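Sorting at the Table
Notes for the Sestmont talk, 18 June 2021
Speaker: Ludivine Moulin

Slide 1. Welcome

Let people get settled, and say thank you to Hedvig Moen for the introduction (she will be too kind, she always is). Mention that the slides will go round by email, so there is no need to write everything down, although I am a great one for writing things down myself and would never stop anybody.

Start with the kitchen at my first job. One tall bin by the door, everything in it by lunchtime – tea bags, soda cans, the lid of somebody's yogurt, a whole newspaper once. We all believed in recycling, every one of us, and we would have told you so with our hands full of bottles. The recycling was down two flights of stairs. Pause here, people usually laugh because they have worked in that building too.

Slide 2. Where the bin lives

My main point for the morning, so take it slowly. People sort where they are standing. If the container is within reach of the place where you finish your drink, you will use it, and if it is in the hallway you will mean to use it.

Tell the Conell story. They had a very handsome recycling station by the elevators, with a poster, and in the first week Nusrat Gilani and I collected 69 cans and bottles from the desks and windowsills at the other end of the floor. The station had 7 in it. I still have my notebook page with those two numbers, and I'll hold it up if I remember to bring it.

Slide 3. Small bins, up on the table

I have become very fond of felt bins. They are soft and quiet, they don't look like trash cans, and you can put them up on a tabletop without anyone feeling that the garbage has come to sit with them. A smaller one for cans and plastic bottles and a bigger one next to it will do for most rooms.

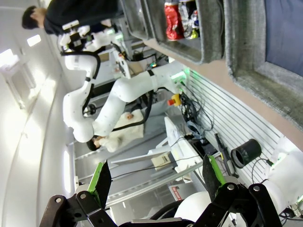
A table also has the advantage that you can see into things. With a bin on the floor you throw and walk away. When it is up near your elbow you notice what is already in there, and a can sitting on top tells you where the next can goes far better than my signs ever did. (I made a lot of signs. Skip this if we are running behind.)

Slide 4. The awkward questions

Crushed or not crushed? Ask your hauler, please, before you ask me. Some want cans left whole. Labels on the bottles, same answer. Rinsing: a quick swirl of water is plenty for a soda bottle, and do it straight away, as sticky felt is no fun to clean.

Somebody will ask who empties them. At Lashari they did it by rota and it lasted 21 days. What worked in the end was Ikechukwu Okonkwo tying it to something they already did, which was wiping down the table on the way out.

Slide 5. Try it on Monday

Ask everyone to pick one table at work, just one, and put two bins on it. Leave them for a couple of weeks before moving anything.

Questions until the coffee arrives. Chrysoula Tzanetos has the sign-up sheet for the afternoon session. Remember to give back the clicker.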